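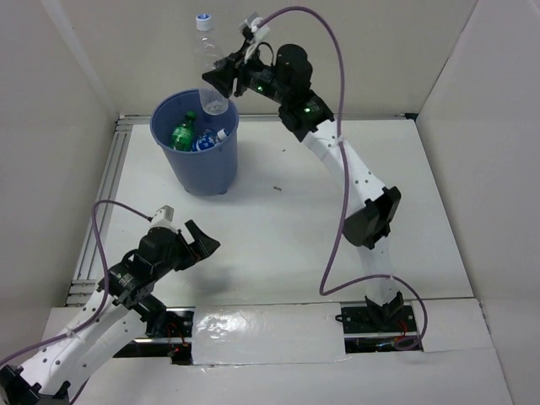
Setting up and recording the bottle sorting task

These are the working notes for the two-arm bottle task in the Destano student robotics project. They are meant for anyone in the club who has finished the arm safety session and can already start the control software. If you have not moved an arm by hand yet, do that first and come back.

The task is simple to state. Plastic bottles start on the work surface, and the arms put them in the round blue bin. Either arm may pick up any bottle it can reach. A run is finished when the surface is clear and both grippers are back over the table with nothing in them. For the spring competition at Barros we need a policy that does this without help, and the policy is trained on the runs we record by hand, so the quality of the recordings matters more than how many you do in an evening.

What you need

Both arms, powered off
The leader handles
Both wrist cameras
The blue bin
Three bottles from the bottle box: clear, green, and the small one with the blue label
A dry cloth
The log sheet

All bottles should be empty with the caps on. A bottle without its cap gets squashed in the gripper and doesn't spring back the same way twice. If a cap is missing, use another bottle and write the change on the log sheet.

Step 1. Check the table

Wipe the surface. Small specks don't stop a run, but grit near the rails does get into things over time. Check that the clear film on the front panel is lying as flat as it will go. It wrinkles and throws glare, and we have learned to live with that, but don't peel it off in the middle of a set. The overhead light should be in the same position for every run in a set.

Place the bin at the far left. Its feet should be flat on the surface. Leave enough room between the bin and the back rail that a gripper coming down on the far side won't push the bin into the wall.

Step 2. Check the cables

Each wrist camera has a purple cable that runs back along the arm. Follow it with your hand from the connector down to the base. The cable tie on the upper link should hold it without pinching. There has to be enough slack above the tie for the wrist to turn all the way in both directions. If the loop is too short, the connector pulls out halfway through a run and the camera drops. If it's too long, it hangs in front of the fingers.

With the power still off, move each arm through its full reach and watch the loop. Do the left arm first, then the right.

Look at the base mounts too. The thin red wires there should not be touched or tucked in by club members. If one looks loose, stop and leave a note in the shop.

Step 3. Power on and home

Turn on the supply and wait for both arms to report ready. Start the Plilarov recorder from the desktop and choose the profile named bottles. The recorder opens all the camera views. Look at each one before you go on. If a wrist view is black, close the recorder, reseat that connector and start again. Restarting only the camera from the menu leaves the timestamps off.

Home both arms. Keep your hands outside the enclosure while they move.

Step 4. Place the bottles

Put all three bottles on the surface within reach of at least one arm. Change the positions and directions from run to run. Most people put bottles down in a neat row without thinking about it, and then the policy only learns neat rows. Lay some on their sides at an angle. Stand one up now and then.

Don't put a bottle against the back rail. The fingers can't get behind it there, and you will spend the whole run chasing it.

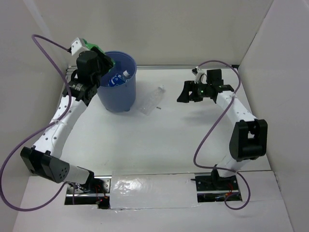

Step 5. Record the run

Press record, wait for the tone, and start moving. Take bottles near the bin with the left arm and bottles in the middle or on the right with the right arm. The right arm can reach the bin, but the forearm comes across most of the table to do it, so the left arm needs to be out of the way before you start. This is where nearly all of our collisions have come from. The rule we use is one arm over the bin at a time. The other one waits low and to its own side with the fingers open.

For each bottle:

Bring the open fingers down on either side of the body, near the middle.
Close slowly until the bottle stops sliding.
Lift straight up until the base is higher than the rim of the bin.
Move across, and pause over the opening.
Lower a little and open the fingers.

The pause is worth keeping even though it feels slow. It gives the policy a clear point where the bottle is over the bin and still held. Runs where the bottle was tossed in from the side looked fine to us, and the trained arm copied the toss and missed.

The clear bottle is the hardest. It has no label, and in the camera views it can nearly vanish against the white surface. Approach it more slowly than the other two and let the wrist camera see it from above before you close. The green one is easy to see but rounder, and it tends to roll if one finger touches first. Come down evenly.

If a bottle lands on the rim and tips out, keep recording and pick it up again. We want recoveries in the data. If it goes off the table, end the run and mark it as failed.

Step 6. Label and save

When the run ends, the recorder asks for a result. Choose good, recovered or failed. Use recovered for any run where a bottle was dropped and picked up again. Don't delete failed runs. They go in a separate folder and we use them for testing the success checker.

Write the run number, your initials and anything odd on the log sheet. "Cable rubbed on left wrist" is useful. "Went okay" isn't.

Do 10 runs, then stop and check the cables again before the next set. Change drivers at that point too. After 10 runs in a row most people start closing the gripper early.

The set now stands at 283 good runs. The goal for the Ullau workshop is 2000 across all tasks, so there's plenty left to do.

Common problems

Gripper closes but the bottle slips down. You are holding it too close to the cap end, where it narrows. Go for the middle.

Bin slides when a bottle touches it. You are coming in too low. Lift higher before moving across.

One arm lags behind the handle. Check that no other program is open on the recording computer, then home both arms again.

Bin is too crowded for the last bottle. This happens when the first two land crosswise. Lower the last one over the side with the most space and let go near the top.

Shutting down

Home both arms, close the recorder and wait for the copy to finish before turning off the supply. Take the bottles out of the bin by hand and put them back in the bottle box. Recording slots are on Friday, and the sign-up sheet has room for 14 names.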